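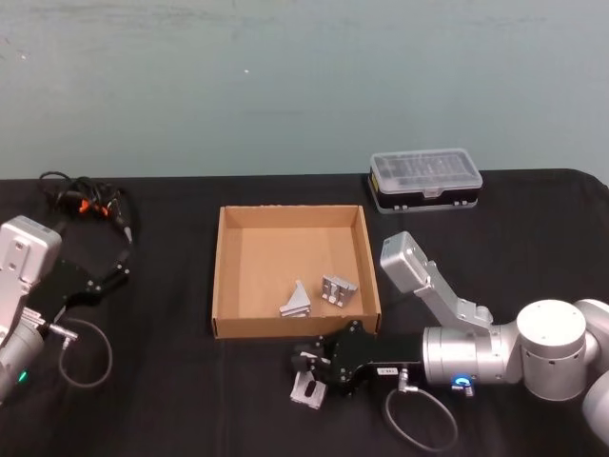

Aluminum Corner Brackets and Gussets for Slotted Frame

Welcome to the bracket page! If you have built anything at all out of aluminum extrusion - a workbench, a plant stand, a cover for the table saw, a bed for a very large dog - you already know that the long pieces are the easy part, and that the whole thing stands or falls on what you put in the corners. We have been selling corner hardware from our little shop at Haddad since 2012, and it is still the part of the catalog we like talking about most, so please bear with us if this page runs on.

We keep two main shapes. Most people end up ordering a few of each, and they get along very nicely on the same frame.

The Gusset Angle

This is the triangular one, with a sloped face rising up from a flat base. Reach for it wherever a leg meets a rail and you expect somebody to lean on the result. The slope carries the load down into the base, and it also gives your knuckles and your sleeves something smoother to slide past than a square corner would. Luminița Vasiliu, who runs our order desk, has these under every shelf in her garage and will happily tell you so on the phone.

Fits: 40 series frame
Material: aluminum, silver finish
Sold: singly or in bags of 17
Fasteners: not included (see below)

The Slotted Block

The square one, with slots and mounting holes in its face. The slots are what you are paying for. They let you snug everything up loosely, stand back, nudge the frame until it is true, and then tighten for good. If your cuts came out a hair long or a hair short (and whose don't?), the block is forgiving in a way the gusset is not. It is also the one we suggest for hanging panels, hinges and doors, where you will want to come back and adjust things after a season or two.

Fits: 40 series frame
Material: aluminum, silver finish
Sold: singly or in bags of 17
Fasteners: not included

Which one do I need?

For a bench or a heavy table, use gussets at the feet and blocks up top where the rails meet. For a light enclosure, blocks all the way around will do fine. For anything on casters, please use gussets, and use them on both sides of each leg. A rolling frame gets racked back and forth far more than you would think, and we would love for yours to stay square.

If you are still on the fence, send us a sketch. It does not have to be a good sketch! Valentin Ursu reads every one that comes in and writes back with a list of what he would use, usually by the next day, and there is no charge for it even if you end up buying somewhere else.

Bolts and nuts

We sell these separately because so many of our customers already have a drawer full. If you do not, the Nemano fastener kit has 53 pieces in it, with the bolts, slot nuts and washers for both bracket shapes. Extra slot nuts can be added to any order, and we do recommend a few spares - they have a way of rolling under things.

Putting them on

Drop the slot nuts into the channel before you close off the end of the rail. Set the bracket in the corner, start every bolt by hand, and get all of them threaded before you tighten any. Check the corner with a square, then go around a little at a time. A short hex key is plenty for most frames. If you find yourself reaching for a longer lever, back off and see whether a nut has turned sideways in the slot. That is the trouble nine times out of ten.

Finish and care

The silver finish needs very little from you. Wipe it with a soft cloth and a drop of dish soap when it gets grimy, and skip the scouring pads. Small marks from shipping can turn up on the edges, and they do not affect the fit. Anything worse than that, let us know and we will send another.

Shipping and returns

Small orders go out in a padded envelope and larger ones in a box. Unused brackets can come back to us within 30 days, and mixed bags are fine as long as you tell us what is in them. For larger quantities, or if you need a shape we do not list, write to Sânziana Hodoroagă at the shop and she will see what can be done.

Also in this section: end caps, leveling feet, Erell hinges, panel clips

Page updated August 2019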